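Workshop Notes / Data Collection / Checklists
July – by the Clastov bench crew
6 min read

Pre-Session Checklist for the Two-Arm Bench, With Comments

We run this list before every recording session at Mernham. It started as a page taped to the wall, and people wrote on it, and the things they wrote were better than the list. So the comments stay in.

The current job is the toy food set: pick a piece up, move it, put it down, 100 good examples per item before we switch. The Kaler training run wants 2,000 in all. It does not care how your morning is going.

PART A. POWER AND STOPS

A1. Emergency stop pressed and released, both arms confirmed dead in between.
Comment: "Confirmed" means you tried to move them. Looking at them sternly is a different test.

A2. Cables clear of the full sweep of each arm.
Comment: Run the sweep slowly and watch the elbow. Everyone watches the hand. The elbow knows this.

A3. Speed limit set to the session value.
Comment: Whoever left it on the demo value in the spring, the dent in the cabinet is named after you.

A4. Floor clear past the table edge on the operator's side.
Comment: FAIL twice this month. A chair, then the same chair.

PART B. GRIPPERS

B1. Finger screws snug, both arms.
Comment: Snug. We have two stripped holes in the spares drawer from people who felt strongly about it.

B2. Fingers close evenly on the gauge block with no gap at the tips.
Comment: Pass on both. Left arm makes a small click at the end of travel. Logged, greased, still clicks.

B3. Grip force at the "toy" setting.
Comment: Hollow plastic fruit gives a little, then gives a lot. If the piece has a permanent waist, take it out of the set. The model will learn that bananas come that way and we will have to talk it out of it.

B4. Wrist camera lens wiped, and the object still in view with the fingers shut.
Comment: Use the cloth in the tin. A sleeve is a way of moving grease to a new place.
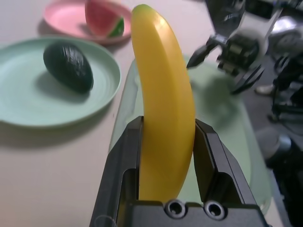

The banana is the item people rush, so it gets its own rule. Close on it, stop, and check the wrist view before moving off. If you can't see both fingers and most of the fruit, open up and go again. A bad grip recorded beautifully is still a bad grip, and it takes longer to find later than it does to redo now.

PART C. TABLE AND OBJECTS

C1. Tabletop wiped, no tape residue.
Comment: Pass. Residue drags the plates and the plates drag your afternoon.

C2. Objects match the session sheet.
Comment: Pass on the second try. The sheet said lime and the bin said avocado. The sheet was wrong, and has been corrected in pen, which makes it official.

C3. Start positions varied between takes.
Comment: FAIL on the last batch. Every piece began in the same spot for a long stretch, and the Endale review sent the lot back with one word on it. The word was "again." Shift things. Turn the plates. Be a little untidy on purpose – most of us have the background for it.

C4. Idle arm parked where the working arm can't reach it.
Comment: Parked, with its fingers open. Check this after every reset, including the ones you're sure about.

PART D. RECORDING

D1. All camera feeds live and their clocks in step.
Comment: If one feed lags, stop. Do not "fix it after." There is a folder called "fix after" and it is where takes go to retire.

D2. Task label typed out in full.
Comment: "Put banana on plate" is a label. "Banana thing" is a cry for help.

D3. Failed takes marked as failed and kept.
Comment: Drops and fumbles are useful if we know that's what they are. Please resist the urge to bury yours.

D4. Operator break every 6 batches.
Comment: Missed on the late shift. The takes after the missed break were slow, and the labels got short and then rude.

OPEN ITEMS

Left gripper click – watching it.
Chair – moved to the hallway. If it comes back, tag it out.
Spare finger pads – ordered, and the box that arrived held pads for some other gripper. Reordered.
New session sheet, with avocado spelled correctly – due before the next set.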